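August, second week of the Nenberg cell

In by 7.40. Started on the left gripper, the one that was slow to close at the end of yesterday's session. Linkage first. All four bushings on the front bars turn freely by hand and there is no play at the pins that I can feel. Wiped them with a dry cloth and left them without oil. Oil on the bars finds its way onto white fabric sooner or later and then the piece has to come out of the set.

The pads were the real cause, I think. Fluff had packed along the inner faces and the jaws were meeting on that before they met each other. Cleaned both pads with tape, then a damp cotton bud along the seam. Closing time came back to what it was when the Lazarević units were new. I still ran the thin mesh as a check, as it is the worst cloth we have for slipping out.

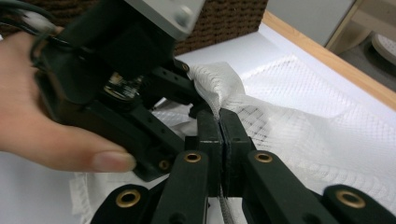 Pinch check on the white mesh, jaws closed.

Repeated the check with a single layer and with a fold. The fold is easy. The single layer needs the pads to meet along their full height, and if one bar sits a fraction proud the top of the jaw grips and the bottom doesn't. Backed off one screw by an eighth of a turn and the gap went. Marked the head with a paint pen so I can see if it creeps.

Zero offsets next. Closed position on the left unit read 4 counts off the stored value and the right read 2. Neither is enough to reject a run, but I rewrote both and saved the file under the Clellach folder with the old one kept beside it. The last number logged before the change was run 441, so anything after that uses the new zeros. Wrote this on the whiteboard as well.

Cables took longer than they should have. The right one still wants to loop down past the hand and will catch under the wrist if the slack isn't set before each run. I tried a clip further back. Better, though it now pulls slightly when reaching for the far side of the board. To be looked at again. Dresgate supply a softer cable with the same connector and I have put in for two lengths of it.

After the break, a bimanual check with both units over the board, using the bagged item.

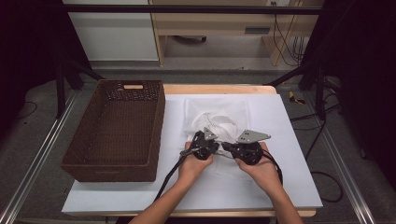
Both grippers over the bagged item, basket to the left.

Bag handling is a fair test of the finger plates. Plastic film slides off a dirty edge and snags on a rough one. Found a small burr on the left plate by running a nail along it and took it down with fine wet-and-dry, 4 strokes each side, then wiped. Must not get keen with this. The plates are thin and the tip shape matters for the calibration.

Basket position needs fixing. It drifts a little every time somebody loads it, and the start pose assumes it hasn't moved. I have taped two corners on the board as a stopgap. A printed locator would be neater and I will draw one when there is time.

Last job was load. The mesh weighs nothing, so it says little about holding force. Switched to the heavier white piece and worked through lift, hold and release, with the cloth gathered low in the jaws.

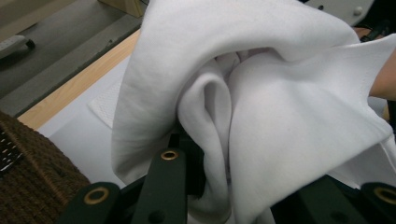 Current on the hold was steady and the motor housing stayed cool enough to keep a finger on. One thing noticed: with thick cloth gathered between the plates, a crease can work down towards the linkage and sit against a bushing. It did no harm at this speed – on a faster close it could nip the fabric or stall the bar. Added a line to the setup sheet to clear the cloth from the linkage before closing, and dropped the close speed one step for the heavy set.

Still open: softer cable, basket locator, spare pads. The current pads have worn a little shiny at the top corners and I would rather swap both pairs together than match old with new. Grippers back on the charger shelf with the jaws open. Left at 5.15.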